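Writing a 90th birthday notice for the local paper

I wrote one for my neighbour Hwa-young Yang last December, and the Drornville paper printed it nearly untouched! Start with the full name and where she was born, then parents, marriage, work – in that order. Keep it to 50 words if you can (I never can).

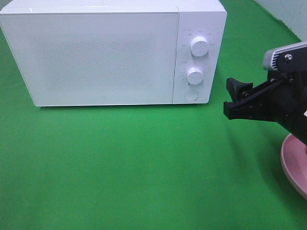
How far ahead should I send it in?
Allow 2 weeks, and ring the desk if you've heard nothing after one.

Next come the hobbies. Ask the family, and ask twice – I had Hwa-young down for bowls when she'd only ever kept score. Finish with the party details and a name for cards. Ours went to Kenna Moffat in Gostorton.

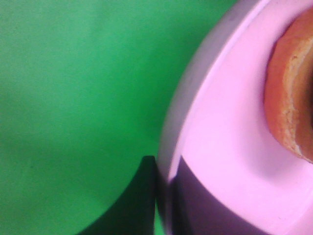
Pink plate on a green surface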